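Started at 7 with the pose tracking, the part Ada Bassi wants fixed before the Hovland demo. The estimate still slips over plain tabletop. Wood grain gives the tracker so few corners that it drifts 11 mm in a slow pass. Went through run 307 until lunch.

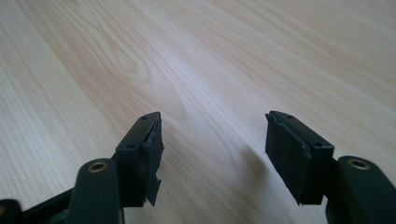
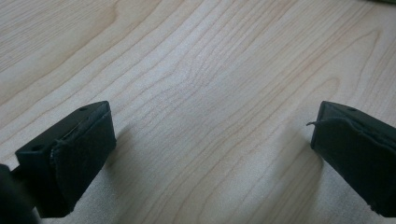 Fingers open, nothing between the pads.

Raised the feature count and masked out the fingers – the tracker had been locking on to their edges. Drift is down to 2 mm on replay. The width reading still lags. Will look at the time stamps tomorrow and send Ada the new config.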